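Hardware reviews > Grippers and end effectors
Zudell parallel gripper kit, fitted to a kitchen bench arm

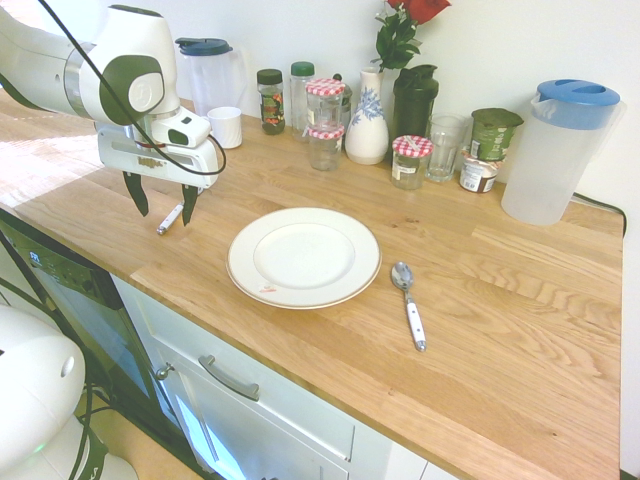 Issue 71

The Zudell kit is a two-finger parallel gripper sold in parts, for people who already have a small arm and are tired of printing their own jaws. Ours went onto the arm at the Sturnside shared workshop, which stands at the oak counter in the members' kitchen. The kitchen was chosen over the metalwork bench for its stock of awkward things to pick up: a plate, a spoon, a marker pen, and jars with gingham lids.

Assembly took one evening. The body arrives as two halves with the drive already fitted, and the builder adds the rails, the finger carriers and the fingers. The instructions are adequate up to the carriers and poor after that. The drawing for the left carrier is printed mirrored, and anyone following it will have to take the rail out again. Screws are supplied with 7 spares, of which we used two.

The adapter plate is the weak part. It is drilled for the Keskinen bolt pattern only. Our wrist flange uses a different one, and the Patel adapter that Zudell suggests in its notes has to be bought separately. The holes lined up, but the locating pin stood proud and had to be filed down before the faces would meet. Check this with a straight edge before tightening anything. A tilt too small to see at the wrist is plain enough at the fingertips.

Cable routing is left to the owner. Ours runs in a loop from the top of the arm down around the gripper, with enough slack for the wrist to turn fully in both directions. A shorter cable looked neater and pulled at the connector whenever the wrist passed half a turn. Two clips in the box would have solved this. None are included.

Setting up the control side is simple. The gripper accepts a position and a force limit, both as whole numbers, and reports back its position and whether it has stalled. The force scale runs from 0 to 300 and has no units. We settled on 60 for general use. Below that the pen turned in the grip when lifted by one end; well above it, a paper cup was crushed on the first attempt.

Results over a month were mixed by object. The pen is easy if the wrist is turned square to it first, and unreliable otherwise. Jars lift well by the lid. Clear drinking glasses lift well too, but the fingers are smooth and we would not raise one far without adding rubber. The plate cannot be picked up flat by any method we tried, as the fingers are too thick to get under the rim. The spoon depends on where it is taken: held by the handle it hangs level, and nearer the bowl it swings.

The fingers come off with one screw each, and this is the best feature of the kit. A thinner pair can be cut and fitted in an afternoon. Backlash was low when new and had not grown noticeably by the end of the month. The drive whines when holding against a load, loudly enough to be a nuisance in a shared room.

Recommended for anyone with a Keskinen flange. Others should add the cost of the adapter and an hour with a file. We would buy it again, with clips and rubber pads on the same order.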